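Projekte › Luftverkehr › Zwischenberichte
Suche Suchbegriff eingeben Los
Drucken | Per E-Mail senden

Zwischenstand Winterflugplan Skukotard, dritter Bericht

Liebe Jadwiga,

du wolltest es diesmal kürzer und ohne Tabellen, also versuche ich das mal. Seit dem letzten Bericht ist bei uns ziemlich viel passiert, und das meiste davon ist erfreulich! Die Strecke nach Pleltov steht jetzt fest im Plan, mit 3 Umläufen pro Woche, und Jalora hat uns die Slots am Samstag schriftlich bestätigt (die frühen, um die wir so lange gebettelt haben). Feng-yi Peng hat dafür gefühlt den halben April am Telefon verbracht - ihr gehört der Dank, nicht mir.

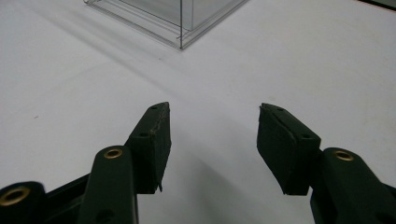
STRECKEN UND BUCHUNGEN

Für Pleltov liegen 2.347 Buchungen vor. Geplant hatten wir zu diesem Zeitpunkt mit 2.000, da sind wir also gut drüber. Auf der zweiten neuen Strecke, nach Ng, sind es erst 493, und das macht mir schon ein bisschen Bauchweh. Chia-hao Kong meint, die Reiseveranstalter dort buchen grundsätzlich spät. Kann sein. Ich würde trotzdem gern einen Teil des Werbegeldes von Pleltov nach Ng umschichten und brauche dafür dein Okay, am besten vor der nächsten Runde mit dem Flughafen.

Beim Personal fehlen uns weiterhin zwei Kapitäne. Die Kabine ist komplett, die Schulungen laufen, und Kenji Fitzsimmons hat den Dienstplan so umgebaut, dass die Crews nach dem Spätumlauf nicht mehr auswärts übernachten müssen. Das spart Hotelkosten und kommt bei den Leuten richtig gut an.
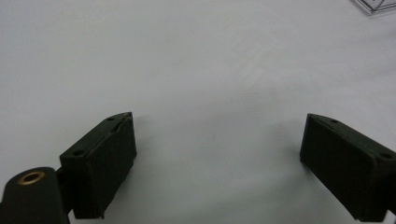

Tischfläche, weiß, mit schwachen Streifen

Noch offen ist die Bodenabfertigung in Ng. Das Angebot von Tormod Holmgren liegt auf meinem Schreibtisch, es ist ordentlich gerechnet, aber die Enteisung ist nur als Option drin und kostet extra. Da verhandeln wir nach. Falls das nicht klappt, würde ich mit dem zweiten Anbieter sprechen, auch wenn der beim Gepäck schwächer ist.

Vom bewilligten Geld ist der Posten für die Streckenwerbung fast aufgebraucht, bei der Schulung haben wir noch Luft. Die Belege schickt dir Feng-yi getrennt, sortiert nach Strecke - so wie du es beim letzten Mal haben wolltest. Und sag mir bitte kurz Bescheid wegen der Umschichtung, dann kann Chia-hao die Anzeigen für Ng gleich buchen.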